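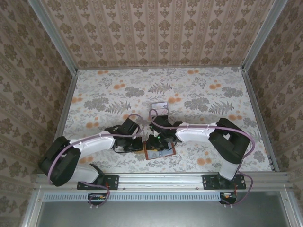

Fern on the Floor, Damask on the Walls

I have a weakness for small rooms. Give me a powder room, a closet, the dead end of a hallway, and I'll want to paper it before I've even found the light switch. Big rooms make me cautious. Small ones make me greedy, and I start thinking about putting two patterns together, or three, or running a print somewhere it has no business being.

Like the floor! I've come around on floors. For years I'd have told you that a busy print underfoot was a mistake, and then I spent an afternoon looking at gray ferns and scattered orange dots on a pale ground, spread out flat with a beige and brown damask standing on three sides of it, and I went home and pulled every sample book I own off the shelf.

On paper it shouldn't work. The damask is the formal one, a repeating brown figure you could picture behind a sideboard at your great-aunt's. The fern print is looser and younger, all fronds and leaves with those orange spots dropped in between. They come from different parts of the store. But the beige is quiet and the gray is quiet, and neither one is fighting to be the darkest thing around, so the orange gets to be the loud cousin at dinner. One loud cousin is plenty.

I tried it at home, naturally. My test subject was the cubby under my stairs, a space so small that I can't fully stand up in it (I have the bump to prove it). I bought a fern print from Pludholm and a damask remnant from Wotel, and I spent most of a weekend on my knees with a smoothing brush, swearing at corners.

What I learned about corners

Start at the back. I started at the front because the front is what people see, and by the time I'd reached the back wall my damask had drifted downhill by the width of my thumb. A repeating pattern is merciless that way. A leafy print will forgive you, since no two people would agree where the fronds are supposed to line up, but a damask motif has a top and a bottom and a middle, and it wants them level.

So now I draw a plumb line first, hang the back panel, and work out toward the opening on each side. If there's a mismatch, I let it land at the outer edge where trim can cover it. Trim covers a lot in my house.

The floor goes last. I didn't use paste on mine at all, just double-sided tape along the edges and a clear protective sheet on top, because I know I'll want to change it by December. If you're doing a floor people will really walk on, get a vinyl made for the job. A paper floor is for a cubby, a display shelf, a dollhouse, the bottom of a drawer. I've done all four — the drawer is my favorite, and the only one my family has never commented on.

Then there's the question of what to put in it

This is where I always go wrong. I get a nice papered nook and I fill it like a gift shop. Candles, a bowl, a plant, a second plant to keep the first one company.

Two small pieces would have done it. The thing that won me over that afternoon was a little rectangle with a brown border and a light blue image, lying flat on the ferns, and a second small one farther back with a light gray and blue face. Hardly anything! But brown in the border picks up brown in the damask, and pale blue is a color neither paper has, so your eye goes straight to it. I've been repeating that trick ever since. Take the border from the wallpaper and the middle from somewhere else entirely.

A slight shine helps too. A matte card on a matte print can vanish, and I've lost several postcards that way in my own hallway. Something with a face that catches the light will hold its place against even a crowded pattern.
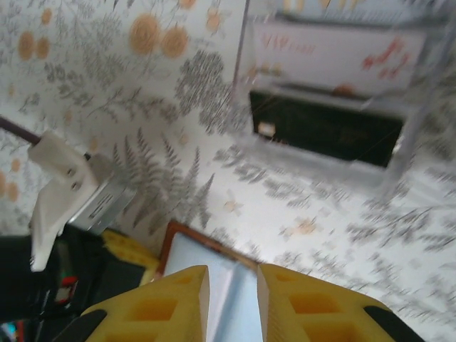
Living with large blossoms

Scale is the other thing. Up close, the fern paper is a different animal. From across the room I'd filed the orange away as dots, and then you get down near it and they're big circular blossoms, with a heavy gray frond sweeping past underneath and smaller, paler peach flowers shaped like stars. I love a print that does that. It gives you one thing from the doorway and another when you're down there hunting for an earring.

It does mean you should look at your sample from both distances before you buy. Tape it up, walk away, come back, crouch. Shops like Umali will send a sheet big enough to show the whole repeat, and I'd pay for that over the little swatches every time. My first swatch of a similar print showed one leaf and half a petal. I thought I was ordering something restful.

My cubby is finished now, more or less. There's a seam on the left that lifts when the heat's on, and I still haven't decided about the ceiling. I've got most of a roll of the Wotel left over. The inside of the linen closet is looking awfully plain.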